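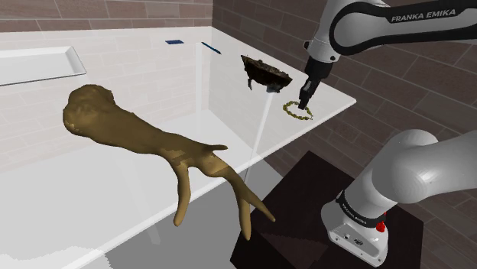
According to Worex, who rang before the kettle had boiled, we have plenty of examples already and what we need is better ones. Worex has not had to collect either kind.

8 May would be a poor day to argue, so I looked at the numbers instead. The simulated set stands at 2346 episodes, against a target of 2000 that was supposed to finish us off in April. Of those, 184 are marked as failures, and I would keep every one. The learner sees far too much of things going right.

Bracelet task: the gripper comes down over a beaded ring near the right-hand corner of the table. The ring is an awkward shape to teach, having a large hole exactly where one would like to put the fingers. Closing on the middle gets you a firm hold of nothing, and the log cheerfully writes "grasp closed" all the same. Changed the success test to look at the height of the ring. Should have been like that from the start – my fault, I wrote it.

Clutter: the Trostdale object pack is now switched on for everything. It has the taste of a house clearance. Antlers, broken pottery, small blue stationery, all scattered by the same random draw. Grollesgate want the clutter thinned out for the demo. I have said no, politely, twice.

Brick walls stay in as well. Last month's policy had only seen plain grey ones and went to pieces at the first bit of mortar.

To do:
Rerun 400 bracelet episodes with the new test.
Relabel the old ones, oldest first.
Ask Liew for the lighting presets again.
Find out why the shiny tabletop doubles the render time, or stop looking at the clock.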